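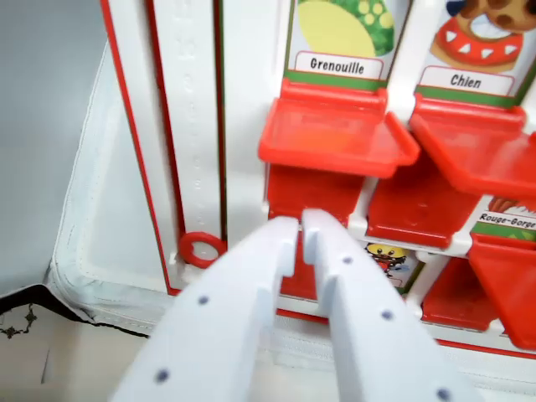 3. Materials and Procedure

3.1 Choice of task

Studies of how children form yes/no questions in a second language have relied mostly on picture description and scripted interviews. Both formats give the adult control of the topic and leave the child little need to ask anything. In the pilot work by Vaughan, children in such interviews answered readily but asked few questions of their own, and most of those were requests to repeat an instruction. We therefore used a guessing game in which asking is the only way to make progress. Each player is assigned a hidden item and the opponent narrows the set by asking yes/no questions in turn.

The game has a second property of interest. A question may target a single item ("Is it Paul?") or a feature shared by several items ("Does he have a hat?"). The first type can be formed with a fixed frame and a name read from the board. The second requires the child to choose a verb, agree it with a subject, and supply a noun with its article. The rate at which a child moves from the first type to the second can be taken as a rough index of how freely the interrogative is being used. It is not a measure of reasoning alone, because a child may know that a feature question is better and still lack the words for it.

3.2 Language of the materials

All sessions were held in French with children whose home language was English. The board is of the flap type (Figure 1): a white panel with a grid of red hinged flaps, each paired with a picture card and a name printed in French. Printed names were kept in view throughout. Removing them was considered, but in the pilot the children then pointed at the card in place of speaking, and the turn could not be scored.

No translation was given during play. If a child asked for a word in English, the partner supplied the French form once and the turn continued. Questions built on a supplied word were marked with a separate code and are left out of the main analysis. They are treated in Section 5, where they are compared with questions built on words the child already knew.

3.3 Participants and sessions

Children were drawn from the immersion classes at two schools, Budden and Zikosby. The Budden classes begin French in the first year of school. The Zikosby classes begin two years later, with more hours per week, so that total exposure at the time of testing was similar. Each child played 3 games with the same adult partner, in one sitting of no more than 30 minutes. Children who wished to stop early were allowed to do so, and their completed games were kept.

The partner followed a fixed policy. On her own turns she asked feature questions and item questions in alternation, so that both types were modeled equally often. The order was reversed for half of the children. She did not comment on the quality of a question, and she answered any question that could be understood, whether or not it was well formed.

3.4 Transcription and coding

Sessions were recorded in sound only and transcribed in full. The final corpus contains 2,000 child turns, of which 361 were set aside as inaudible, incomplete, or unrelated to the game. The remaining turns were coded for question type (item or feature), for form (rising intonation, est-ce que, or inversion), and for agreement. A turn with a self-correction was coded on its last version, with the earlier version kept in a comment field.

Rising intonation raised the main difficulty. A statement such as "il a un chapeau" is a question or a statement depending on pitch alone, and younger speakers often end on a level tone. Such turns were counted as questions when they fell on the child's own turn and were followed by a yes or no from the partner. This rule favors inclusion, and the results in Section 4 are reported with and without the turns it affects.

Coding was done by Meinir Maddocks and checked against a second coder who did not know which school a child attended. Disagreements were mostly confined to form and were settled by listening again together. Coded turns were stored in Rimex, with one row per turn, and exported as plain text for the analysis.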